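Topics: Automation / Assembly / Research

Robot learns PC assembly by taking the machine apart first

2018-01-31

Researchers at Etum have described a method for teaching industrial robot arms to assemble desktop computers that relies on disassembly data. An operator guides the arm as it removes a part and sets it in a fixture. The recorded path is then reversed in software and used as the first estimate for insertion.

The method was developed by Jeptoo Shirima and Perihan Yüksel and tested on memory modules, expansion cards, processors and hard drives.
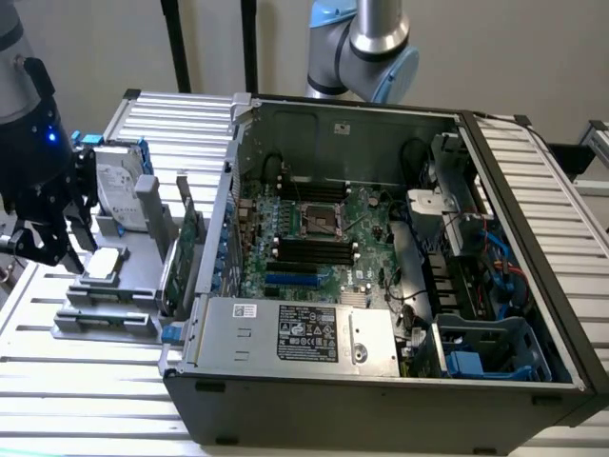

The open tower on the work table, with a hard drive and an expansion card standing in the rack to its left.

Removal is easier to demonstrate than insertion, Shirima said. A part leaving its slot is already aligned, so the first few millimeters of the path carry most of the geometry the robot needs. Reversal alone does not account for contact forces, and the group adds a short search routine that corrects the approach when resistance rises too early.

In a series of 900 insertions, the corrected paths needed 11 operator interventions. Paths that were reversed without correction needed over 24 in the same number of attempts, most of them on memory modules. Two of the failures with corrected paths were traced to a part seated badly in its holder before the run began.
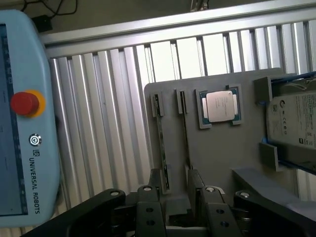

Holder design therefore matters as much as the motion itself, according to Yüksel. Each part has a fixed place and orientation, and the robot starts every insertion from a known grasp. Parts delivered in a bin would require a separate vision step, which the group has not tested.

A second series, with cable connectors - excluded so far - is planned for May at Prutholm.

We use cookies to remember your settings and measure traffic. Accept | Manage

Comments (3)

Ekrem Kaplan: Was the search routine a spiral or a tilt? The article doesn't say, and for DIMMs it makes a big difference.

Shagufta Tarar: We tried plain path reversal on card edge connectors and saw the same thing. Fine until first contact, then it jams.

G. Kırmızıgül: Would like to see cycle times.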